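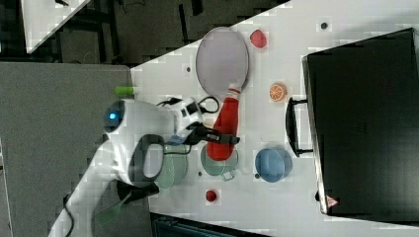
Ob man ein Sauerteigbrot wirklich ohne Gusseisentopf hinbekommt, wurde ich unter dem letzten Beitrag gefragt, und gleich dahinter stand die Vermutung, dass mein Rezept mit einem normalen Haushaltsofen ja wohl kaum funktionieren könne. Doch, kann es! Und weil mich die Frage eine ganze Woche lang nicht losgelassen hat (ich habe in dieser Zeit so viel gebacken, dass die Nachbarn inzwischen freiwillig die Tür aufmachen), kommt jetzt der lange Beitrag zum Roggenmischbrot, den ich seit Januar vor mir herschiebe.

Angefangen hat das alles in Surkitz. Wir waren dort ein paar Tage zum Wandern, es hat durchgeregnet, und an der Hauptstraße gab es diese winzige Bäckerei mit beschlagenen Scheiben und genau einer Brotsorte im Regal. Dunkel, rissig, mehlig, schwer wie ein Pflasterstein. Ich habe noch auf dem Rückweg zur Pension den Knust abgerissen und im Gehen gegessen, mit nassen Fingern, und wollte sofort wissen, wie man so etwas macht. Eine Woche später stand mein erster Ansatz auf dem Kühlschrank und roch nach Nagellackentferner.

Der Ansatz lebt übrigens immer noch. Er heißt Kombo, fragt nicht, und er hat mittlerweile Dinge überstanden, die ich hier lieber nicht alle aufzähle. Einmal hatte ich ihn vor dem Urlaub im Gemüsefach vergessen, mit einer grauen Pfütze obendrauf. Flüssigkeit abgegossen, einen Löffel aus der Mitte genommen, zweimal gefüttert, und er ist aus dem Glas gekrochen, als wäre nichts gewesen. Wer Angst hat, so einen Ansatz umzubringen: Das ist viel schwieriger, als man denkt!

Zum Teig. Ich nehme zwei Drittel Roggenmehl und ein Drittel Weizenmehl, beide aus der Mühle Silluvis, die ein kräftiges, etwas gröberes Roggenmehl hat, das unglaublich viel Wasser zieht. Wer feineres Mehl nimmt, hält am Anfang bitte einen Schluck Wasser zurück. Der Teig soll am Löffel kleben und langsam herunterrutschen, ungefähr wie nasser Lehm. Kneten braucht er kaum. Ich habe früher eine Viertelstunde lang auf Roggenteig eingeprügelt und mich gewundert, dass er nie glatt wird. Er wird nicht glatt! Kräftig durchrühren, fertig.

Den Sauerteig setze ich abends an und lasse ihn über Nacht stehen, am liebsten im ausgeschalteten Ofen. Morgens kommt der Rest dazu, dann darf alles noch einmal ruhen, bis sich an der Oberfläche kleine Risse und Löcher zeigen. Bei mir dauert das im Winter deutlich länger als im Sommer, und ich habe aufgehört, dabei auf die Uhr zu schauen. Brotgewürz röste ich vorher kurz an und zerstoße es grob: Kümmel, Fenchel, ein bisschen Koriander. Schon für den Geruch in der Küche lohnt sich das Aufstehen.

Und nun zur Topffrage. Ich backe auf einem umgedrehten Blech, das mit aufheizt, und stelle unten in den Ofen eine alte Kuchenform, in die ich beim Einschießen 50 ml kochendes Wasser kippe. Tür zu, und zwar schnell. Nach zehn Minuten lasse ich den Dampf raus und drehe die Hitze herunter. Die Kruste wird damit richtig kräftig, vielleicht eine Spur weniger glänzend als aus dem Topf, aber mir schmeckt sie sogar besser. Wenn das Brot in der Mitte 92 Grad hat, lasse ich es noch 5 Minuten drin. Den alten Klopftest mache ich trotzdem jedes Mal, einfach weil es so ein schönes Geräusch ist.

Das Schwierigste kommt danach: warten. Ein Roggenbrot, das man warm anschneidet, klebt am Messer und schmeckt ein bisschen nach Pappe, das habe ich leider mehrfach überprüft. Am nächsten Tag ist es gut, am übernächsten ist es großartig, und am vierten Tag in Butter geröstet, mit Salz und Schnittlauch drauf, könnte ich dafür alles andere stehen lassen.

Noch kurz zur Menge, danach wurde ebenfalls gefragt: Ich setze immer 2000 Gramm Teig an, das gibt zwei ordentliche Laibe. Einer wird gegessen, der andere wandert in Scheiben in den Gefrierschrank. Einen Gärkorb habe ich erst seit Kurzem, aus dem kleinen Haushaltswarenladen Dulgate, vorher tat es eine Schüssel mit einem gut bemehlten Geschirrtuch. Das Muster vom Korb ist hübsch, am Brot selbst ändert es nichts.

Als Nächstes will ich mich an Vollkornbrot mit Sonnenblumenkernen wagen, in der Kastenform und mit eingeweichtem Altbrot im Teig. Falls jemand damit Erfahrung hat, schreibt mir unbedingt, wie viel Altbrot ihr nehmt und ob ihr es vorher röstet!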